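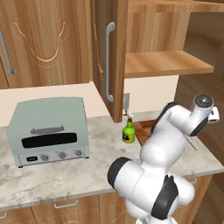

Adjei is looking for a kitchen manager to help reopen its dining room and outdoor terrace on the harbour road. The restaurant closed in February last year after flooding reached the ground floor, and the company that ran it went into administration four months later. The name, the lease and what was left of the fittings were bought by Trinano, a small hospitality firm that runs two other places further up the coast. You would be working with plain equipment to begin with -- a long run of worktop, a toaster oven on the counter for bread and small plates, and a main range that is being ordered now. The full menu will come later, once trade allows.

The job

Kitchen manager, full time, permanent after a six-month trial period. You will report to Ewurabena Zakaria, who is general manager for all three Trinano sites. There will be a team of 16 across kitchen and front of house when we open, and the kitchen manager will have the main say in hiring the kitchen side. Six former Adjei staff have already told us they would like to come back. We have promised each of them an interview.

What you will do

Write and cost an opening menu built on fish and shellfish landed locally, with a short list of dishes for people who don't eat either.

Order stock and keep waste down. The old business carried too much frozen stock and a lot of it was lost when the power went. We want smaller orders, more often.

Set up supplier accounts from scratch. Several local suppliers were left unpaid when the previous company failed. They are unsecured creditors in the administration and Trinano did not take on those debts, but we do want to trade with them again, and some will ask for payment on delivery for the first few months. You will need to be patient and straight with them.

Run the kitchen on five services a week at first, rising to eight in the summer.

Keep food safety records, allergen sheets and cleaning rotas up to date. We use a system called Ostik for temperature logs and stock. Training is given.

Help write the flood plan for the building. Cold storage is moving upstairs and the electrics have been raised, but we still need a written procedure for shutting the kitchen down at short notice.

What we are looking for

At least three years running a kitchen or working as second in a busy one. Seafood experience is important. A level 3 food safety certificate, or willingness to get one before opening (we will pay the fee). You should be able to read a weekly profit and loss sheet and explain it to other people. Experience of opening or reopening a restaurant would help, as would a driving licence, as the morning market is not on a bus route.

We don't ask for a catering degree.

Pay and hours

Pay is by agreement, depending on experience, and will be discussed at first interview. Hours are 45 a week on average over the year, with two days off together. Tips are shared equally by hours worked, kitchen included, and paid out separately from wages. Staff meals on shift. 28 days' holiday, including bank holidays, with most of it to be taken outside the summer season. Parking behind the building.

About the site

Adjei had 59 covers inside before the flood and will reopen with slightly fewer, because part of the old dining room is now the dry store. The terrace is first come, first served. Building work is being done by Cekeck and the kitchen should be handed over to us six weeks before opening. The kitchen manager will start at handover, on full pay, to set up and train the team.

How to apply

Send a CV and a covering letter of no more than 300 words to Abdul-Rahman Quaye at the Trinano office, by post or by hand at the harbour road site. Please include a sample menu of six dishes with rough costings. Quote reference 471 on everything you send. This advert was posted on 18 March 2020 and the post will stay open until filled.

Interviews will be by telephone first, then a paid trial shift at one of our other kitchens. If you worked for Adjei before and are still owed wages, please note that we can't deal with those claims -- they need to go to the administrators. Brayden Gill in our office can give you their contact details.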